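Metside 공개일 커피 필터 시연 데이터
README, 데이터 카드 1.2판
수정한 날: 1월 1일

개요

이 폴더에는 8월에 Metside 작업실의 공개일에서 기록한 로봇 시연 데이터가 들어 있습니다. 두 개의 로봇 팔이 흰 작업대 위에서 커피 도구와 종이 필터를 다루는 작업입니다. 데이터 묶음의 이름은 Pryor입니다. 같은 이름의 폴더가 예전 서버에도 있습니다만, 그것은 준비 기간의 시험 기록이니 이 카드의 설명과 맞지 않습니다.

저는 이 글을 한국어로 직접 썼습니다. 한국어가 모국어가 아니기 때문에 표현이 어색한 곳이 있을 수 있습니다. 영어판과 내용이 다르면 영어판을 기준으로 해 주십시오. 고칠 문장을 보내 주시면 다음 판에 반영하겠습니다.

공개일에 대하여

공개일에는 오전과 오후에 한 번씩 시연을 했습니다. 방문객은 모두 약 300명이었습니다. 오전에는 학생이 많았고, 오후에는 Sirnbridge 지역의 주민과 작은 카페를 운영하시는 분들이 많이 오셨습니다. 시연을 하는 동안 팔은 조작자가 원격으로 움직였습니다. 자동으로 움직인 기록은 이 묶음에 없습니다. 이 점을 물어보신 분이 많아서 여기에 먼저 적습니다.

커피를 실제로 내리지는 않았습니다. 물도 원두도 쓰지 않았고, 작업은 도구를 준비하는 단계까지입니다. 이것을 모르고 오신 분들이 조금 실망하셨습니다. 다음 공개일의 안내문에는 미리 쓰기로 했습니다.

작업의 종류

filter_pick: 포장에서 종이 필터를 한 장 꺼냅니다.
filter_open: 필터를 두 집게로 잡고 벌립니다.
filter_place: 벌린 필터를 드리퍼 안에 넣습니다.
dripper_set: 드리퍼를 세우거나 컵 위에 올립니다.
film_remove: 도구에 붙은 투명한 필름을 떼어 냅니다.
free: 방문객의 요청으로 한 동작입니다. 정해진 순서가 없습니다.

한 기록에 작업이 하나만 들어 있는 것이 원칙입니다. 그러나 filter_open과 filter_place는 사이에 멈추는 시간이 없을 때가 많아서, 두 이름을 함께 붙인 기록도 있습니다.

작업대의 모습
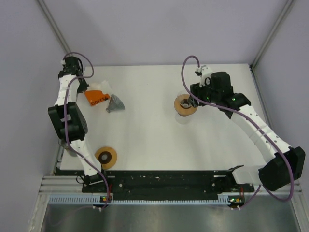
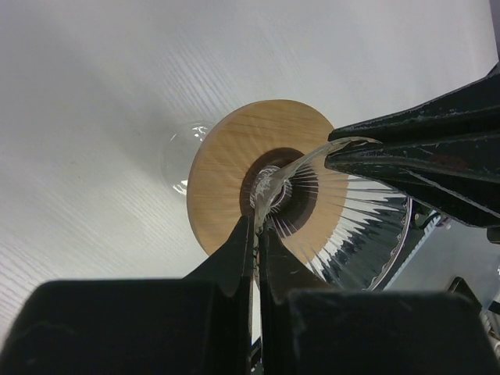 필름 조각을 잡은 집게와 둥근 나무판
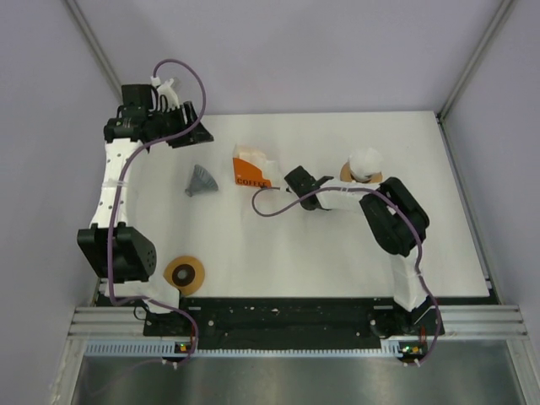
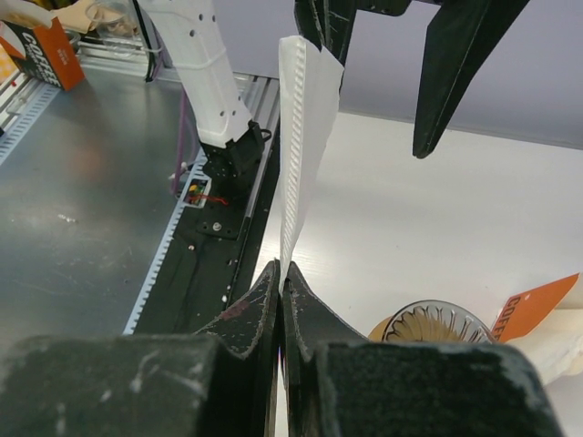
종이 필터의 좁은 끝을 아래쪽 집게가 잡고 있음

읽는 시간: 2분

기록 방법

팔은 작업대의 앞쪽 가장자리에 나란히 설치되어 있습니다. 고정 카메라는 작업대 전체를 찍고, 손목 카메라는 집게의 끝과 그 앞의 물건을 가까이에서 찍습니다. 고정 카메라의 화면에서는 물건의 위치를 보기 쉽지만, 팔꿈치의 큰 검은 부분이 물건을 가릴 때가 있습니다. 손목 카메라의 화면에서는 필터의 옆 이음매에 있는 무늬까지 보이는 대신에, 카메라에 가까운 집게 아래쪽이 흐리게 나오는 경우가 있습니다. 그래서 두 종류의 화면을 같이 쓰시는 것을 권합니다.

기록은 모두 600개입니다. 이 가운데 시연 시간에 만든 것과 쉬는 시간에 연습으로 만든 것이 섞여 있습니다. 목록 파일의 session 칸에 demo 또는 practice라고 적혀 있습니다. 빈칸이 있으면 practice로 생각해 주십시오.

폴더의 구조

episodes: 기록마다 폴더가 하나씩 있습니다. 관절 값, 집게의 열린 정도, 영상이 들어 있습니다.
index: 목록 파일이 있습니다. 작업 이름과 결과가 적혀 있습니다.
notes: 조작자가 손으로 쓴 메모를 옮긴 것입니다. 영어와 한국어가 섞여 있습니다.
questions: 방문객의 질문을 정리한 글입니다. 개인 정보는 들어 있지 않습니다.

영상의 시간과 관절 값의 시간은 같은 시계를 씁니다. 첫 번째 판에서는 왼팔의 시간이 조금 늦게 적혀 있었습니다. 지금의 판에서는 고쳤으니, 첫 번째 판을 받으신 분은 다시 받아 주십시오.

결과의 표시

결과는 success, partial, fail로 표시했습니다. 표시는 영상을 끝까지 보고 나서 붙였습니다. filter_place에서는 필터가 드리퍼 안에 들어가도 한쪽이 접혀 있으면 partial입니다. dripper_set에서는 집게를 뗀 뒤에 드리퍼가 스스로 서 있어야 success입니다. free에는 결과를 붙이지 않았습니다.

필터를 한 장만 꺼내는 일이 생각보다 어려웠습니다. 두 장이 같이 나온 기록은 fail로 하지 않고 partial로 했습니다. 이 기준에 동의하지 않는 분도 있을 것 같습니다. 목록 파일의 remark 칸에 double이라고 썼으니 필요하면 따로 골라내실 수 있습니다.

알려진 문제

투명한 물건은 경계를 찾기가 어렵습니다. 세로로 주름이 있는 투명한 물건은 빛이 여러 방향으로 반사되고, 뒤에 있는 것이 끊어진 모양으로 보입니다. 깊이 정보를 계산해 보신다면 이 부분의 값은 믿지 않는 것이 좋습니다.

흰 필터와 흰 작업대도 서로 구별하기 어렵습니다. 우리는 작업대에 색이 있는 천을 깔아 볼까 생각했습니다만, 필터의 끝이 천에 걸릴까 봐 하지 않았습니다.

기록 12개에는 오른팔의 집게 값이 없습니다. 저장 프로그램을 다시 켜는 것을 잊었기 때문입니다. 영상은 정상이어서 지우지 않았고, 목록 파일에 no_gripper라고 표시했습니다.

방문객의 질문에서

가장 많은 질문은 "왜 이렇게 천천히 움직입니까?"였습니다. 종이가 얇아서 빨리 당기면 찢어질 수 있고, 조작자도 화면을 보면서 확인할 시간이 필요하다고 대답했습니다. 한 어린이는 집게에 손가락이 두 개만 있으면 불편하지 않은지 물었습니다. 불편할 때가 있습니다. 필터의 입구를 벌릴 때가 특히 그렇습니다. 카페를 하시는 분은 종이를 미리 접어 두면 좋다고 가르쳐 주셨고, 쉬는 시간에 그 방법으로 몇 번 해 보았습니다. 메모에 folded라고 쓴 기록이 그것입니다.

사용 조건

연구와 교육에 자유롭게 쓰실 수 있습니다. 글이나 발표에 쓰실 때에는 Metside 공개일의 Pryor 데이터라고 적어 주십시오. 영상을 광고에 쓰는 것은 허락하지 않습니다. 수업에서 일부만 나누어 주실 때에도 이 README를 같이 넣어 주십시오.

바뀐 내용

1.0: 처음 공개했습니다.
1.1: 왼팔의 시간을 고쳤습니다.
1.2: no_gripper 표시를 추가하고 질문 폴더를 넣었습니다. 한국어 README를 다시 썼습니다.

Brillthorpe에서 같은 작업을 다른 드리퍼로 기록할 계획이 있습니다. 그 데이터는 이 폴더에 합치지 않고 따로 올리겠습니다. 파일이 열리지 않거나 표시가 틀린 기록을 찾으시면 저장소의 문의란에 기록 번호를 적어 주십시오.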